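Notebook | Entries | Parts list | Calibration | Log in
Print this entry | E-mail this entry

July, started 9:40

Bathroom-tidy chore, second pass. The question from last month stands: can the Nistor arm put away what a person leaves out, at a speed anyone would accept at home? For towels, no. For rigid bottles, mostly yes. Today is tubes.

Controller rebuilt overnight on the Trimik board. Episodes 3735 to 3771 are from the old build and should be left out of the training set until Arsalan Cheema has checked the timestamps. The finger width signal lagged the video by 14 frames in the ones I opened.

Notes on tubes:

Grip force that holds a full tube will dent a part-used one, and the dent moves the centre of mass. The planner doesn't know this. It re-grips, dents it again, and gives up at the retry limit. Lowering the force limit to 200 on the driver scale (unitless, see Sullton manual) stopped the denting but let the tube rotate in the fingers on lift.

Approach angle matters more than I had assumed. Coming in square to the long axis works. Coming in along it pushes the tube away.

Glare is still a problem on the pale table. Depth drops out over the bright patch, and again on glossy plastic. Tried a matte cloth under the work - better depth, but the cloth bunches up under the fingers, so back to bare wood.

Pads are due for replacement. The edges are fraying on both fingers and one has a flap curling out near the top. Spares are in the Tenutside drawer, grey bag. Fit as a pair and redo the width zero afterwards.

Start pose for the tube demos, fingers wide, no contact: 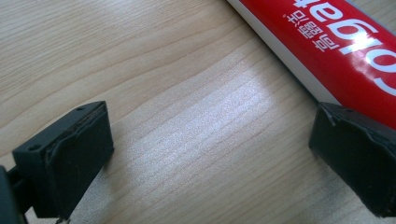
Veronica Bălan: I'd stop calling this chore solved or unsolved. A person clears a sink in one go and doesn't plan any of it. We have a pick that works from one side. Put the re-grip rate in the summary table and leave the word "tidy" out of the title until the arm can also find the cup.

Fair. Title changed to "Tube pick, single object". Re-grip rate to be added once the new pads are on.

To do: pads, width zero, repeat square approach with the lamp moved to the left side of the bench.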